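4. 침구 색상과 객실 체감 온도 평정

4.1 자료와 변수 구성

분석 자료는 Riis 지역의 단기 임대 숙소에서 수집한 투숙 설문과 객실 내 온습도 기록을 결합한 것이다. 설문은 퇴실 절차의 마지막 단계에서 제시되었고, 응답자는 취침 직전의 체감 온도와 기상 시의 체감 온도를 각각 7점 척도로 평정하였다. 결측 항목이 있는 응답과 온습도 기록이 중단된 숙박을 제외하고 3,782건이 최종 분석에 포함되었다. 동일 투숙객의 연박은 첫 번째 밤만 사용하였다.

침구 색상은 겉면에서 가장 넓은 면적을 차지하는 직물의 색으로 정의하였다. 분류는 난색 계열, 한색 계열, 무채색 및 생성색(生成色) 계열의 세 범주로 하였으며, 색채 용어가 일치하지 않는 경우에는 숙소 관리 대장의 품목명을 우선하였다. 카키와 세이지처럼 범주 경계에 놓이는 색은 두 명의 평정자가 독립적으로 분류한 뒤 합의하였다. 합의에 이르지 못한 품목은 주 분석에서 제외하고 민감도 분석에서만 사용하였다. 보조 직물, 즉 발치 덮개나 얇은 담요의 색은 별도의 이분 변수로 입력하였다.

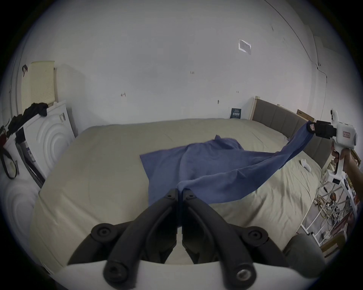

그림 3. 침대 위의 청색 직물.

보조 직물을 독립 변수로 둔 것은 선행 연구의 결과가 엇갈리기 때문이다. 겉면 색의 면적 비율을 통제한 실험에서는 보조 직물의 효과가 보고되지 않은 반면, 현장 조사에서는 작은 면적의 한색 직물만으로도 평정이 낮아지는 경향이 보고되었다. 두 유형의 연구는 조명 조건이 다르다. 실험실 연구는 고정된 색온도의 확산 조명을 사용하였으나, 현장 조사에서는 취침 전 조명이 응답자에 따라 달랐고 그 기록도 남아 있지 않다. 따라서 기존 결과만으로 면적 효과와 조명 효과를 분리하기는 어렵다.

직물의 물리적 특성은 Gerkimska 지수로 요약하였다. 이 지수는 열저항과 투습 저항을 하나의 값으로 환산한 것으로, 값이 클수록 보온성이 높고 수분 방출이 느리다. 측정에는 관리 대장에 등재된 품목마다 동일 생산분의 시험편을 사용하였다. 시험편은 Brultomer 세제로 60°C에서 세탁한 후 표준 상태에서 조습하였다. 충전재가 있는 이불은 겉감과 충전재를 분리하지 않고 완제품 상태로 측정하였다. 충전재의 쏠림에 따른 국소 편차는 지수에 반영되지 않는다.

온습도 기록계는 머리판 높이의 벽면에 설치하였고, 직사광과 공조 토출구를 피하였다. 머리판이 없는 침대에서는 매트리스 윗면을 기준으로 같은 높이를 적용하였다. 기록계의 위치가 침상 내부의 미기후를 대표하지 않는다는 점은 분명하나, 투숙객이 사용하는 침구 안에 감지기를 두는 방법은 응답률과 설치 유지 면에서 적용하기 어려웠다. 본 연구에서 실온은 체감 온도의 예측 변수가 아니라 통제 변수로만 취급한다.
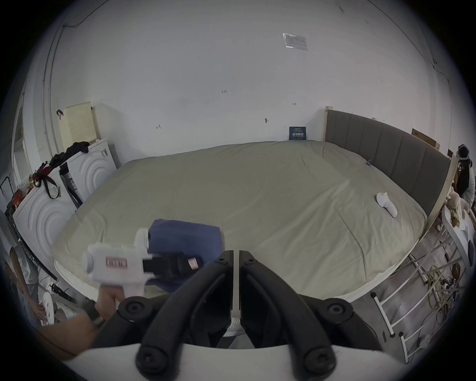
4.2 모형 추정

종속 변수는 취침 직전의 체감 온도 평정이며, 침구 색상 범주, 보조 직물의 유무와 색, Gerkimska 지수, 취침 시각의 실온과 상대 습도를 고정 효과로 두었다. 객실은 임의 절편으로 처리하였다. 동일 건물에 속한 객실 사이의 상관을 고려하여 건물 수준의 임의 절편을 추가한 모형도 추정하였으나, 적합도의 개선이 작아 본문에는 객실 수준 모형만 제시한다. 평정값이 순서형이라는 점을 감안하여 누적 로짓 연결 함수를 사용하였다. 비례 오즈 가정은 색상 범주에 대해서는 기각되지 않았고, 상대 습도에 대해서는 상위 구간에서 약한 위반이 나타났다.

생성색 계열을 기준 범주로 하였을 때, 한색 계열의 계수는 음의 방향으로 추정되었고 난색 계열의 계수는 영과 구분되지 않았다. 한색 계열의 계수는 Gerkimska 지수를 투입하면 절반 가까이 감소하였다. 이는 한색 침구가 해당 지역에서 여름용 얇은 직물로 공급되는 비율이 높다는 사실과 부합한다. 다시 말해 색상의 효과로 보고되어 온 것의 상당 부분은 직물 사양의 차이를 반영했을 가능성이 있다. 그럼에도 지수를 통제한 후의 잔여 계수는 유의하게 남았다.

난색 계열에서 효과가 나타나지 않은 결과는 해석에 주의가 필요하다. 난색 침구를 갖춘 객실은 표본에서 비중이 낮고, 대부분 Lovville의 한 건물에 몰려 있다. 해당 건물은 중앙 난방을 사용하며 투숙객이 실온을 직접 조절할 수 없다. 조절 가능성 자체가 온열 쾌적 평정에 영향을 준다는 점은 잘 알려져 있으므로, 난색 계열의 추정값에는 건물 특성이 혼입되어 있다고 보아야 한다. 건물 수준의 절편을 추가하여도 이 혼입은 완전히 제거되지 않는다.

기상 시의 평정을 종속 변수로 한 보조 모형에서는 모든 색상 계수가 유의하지 않았다. 반면 Gerkimska 지수의 계수는 취침 직전 모형보다 커졌다. 소등 후에는 시각 단서가 약해지고 침상 내부의 열 및 수분 축적이 평정을 지배하게 된다는 설명과 일치하는 결과이다. 다만 기상 시 평정은 회상에 의존한 응답이며, 퇴실 시각이 늦을수록 중앙 값으로 수렴하는 경향을 보였다. 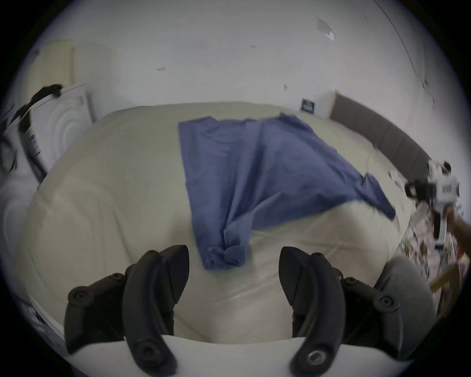
Hjalti Hjaltested는 초고에 대한 논평에서 침구 색상을 객실에 무작위로 배정하지 않은 이상 잔여 계수를 시각적 효과로 부르는 것은 이르다고 지적하였다. 그에 따르면 숙소 운영자는 채광과 벽면 색을 고려하여 침구를 고르며, 북향 객실에 밝은 생성색 이불이 배치되는 관행만으로도 같은 부호의 계수가 얻어질 수 있다. 또한 투숙객이 예약 단계에서 객실 사진을 보고 선택한다면 색상 선호와 온열 민감도의 상관도 배제할 수 없다는 것이 그의 의견이다.

이 지적을 반영하여 객실 방위를 추가한 모형을 추정하였다. 방위 정보가 확인된 3,000건을 대상으로 한 결과, 한색 계열의 계수는 크기가 다소 줄었으나 부호와 유의성은 유지되었다. 채광 조건이 계수의 일부를 설명한다는 점은 인정되지만, 전부를 설명한다고 보기는 어렵다. 예약 단계의 자기 선택에 관해서는 직접 검증할 자료가 없다. 객실을 지정하지 않고 도착 순서로 배정받은 200건을 따로 분석하였을 때 한색 계수의 점 추정값은 전체 표본과 비슷하였으나 신뢰 구간이 영을 포함하였다.

4.3 경계색의 처리

세이지와 올리브 카키 계열은 색채 체계에 따라 한색에도, 무채색에 가까운 중간색에도 배정될 수 있다. 평정자 간 불일치는 대부분 이 계열에서 발생하였다. 불일치는 명도가 높은 품목보다 채도가 낮은 품목에서 많았고, 같은 품목이라도 주광과 전구색 조명 아래에서 판정이 바뀌는 사례가 있었다. 세탁에 따른 퇴색도 분류를 불안정하게 하는 요인이나, 품목별 세탁 횟수가 기록되어 있지 않아 보정하지 못하였다.
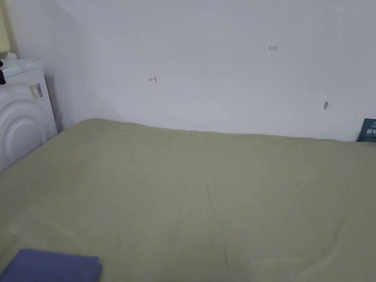 그림 4. 올리브 카키 색조를 띤 세이지 그린 시트.

민감도 분석에서는 경계색 전체를 한색으로 분류한 경우와 생성색 계열로 분류한 경우를 비교하였다. 전자에서는 한색 계수가 영에 가까워졌고, 후자에서는 주 분석과 실질적인 차이가 없었다. 경계색의 평정 분포가 한색보다 기준 범주에 가깝다는 뜻이며, 색상을 이산 범주로 다루는 방식의 한계를 보여 준다. 측색값을 연속 변수로 투입한 모형은 품목별 측색이 완료된 일부 자료에만 적용할 수 있어 부록에 수록하였다. 해당 모형에서 체감 온도 평정은 황청 축의 좌표와 단조 관계를 보였고, 적록 축과는 뚜렷한 관계가 없었다.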